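Friday Film Evenings at Stustden: Frequently Asked Questions
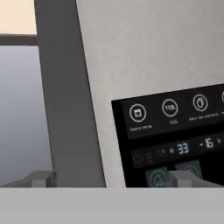

Black panel against a light gray surface.

What are the Friday film evenings?
We are a small film club in Stustden. Every Friday we watch one movie together, and after it we talk as long as people want. The club was started by Rupert Danzer, and now Manee Sukprasert makes the program with him.

When does it begin?
Doors open at 6:30 p.m. and the movie starts at 7. We show no advertisements and no trailers, so please do not plan to come at 7:15. If you are late anyway, enter by the back door and take a seat in the last row.

Do I have to be a member?
No. Guests can come two times without paying. After that we ask you to become a member for the season, which costs 18 dollars. Students pay the same price, I am sorry, but they may bring one friend free of charge.

How do you choose the movies?
Members write their wishes on the list near the entrance. Each member has three wishes for a season. Manee then looks at which titles we are allowed to show, and this makes the list much shorter. We had almost 100 wishes last season, so please be patient if yours was not taken.

Do you show only old movies?
No, but many are old. In January we have a month of comedies from different countries, and in the spring there are usually newer ones. We do not show horror movies with very much blood. Some members asked for this rule and we kept it.

Are the movies dubbed?
We prefer the original language with English subtitles. For the children's afternoon we take the dubbed version if there is one.

I did not like the movie at all. Can I say it?
Yes, please do. The best talks we had were about movies which half of the room could not stand. We only ask that you let the other person finish. You may also leave in the middle, but then do it quietly.

Where can I eat before?
Tasta is on the same street and has soup and sandwiches until 8 p.m. You can bring drinks into the room. Hot food has to stay outside because of the smell.

Can I park near the building?
There are few places in front. It is better to use the parking lot behind the Zürcher bakery, which is free after 6 p.m.

I forgot something in the room. What now?
Write to Rupert with the words "lost item" in the subject. He keeps scarves, glasses and similar things until the end of the season.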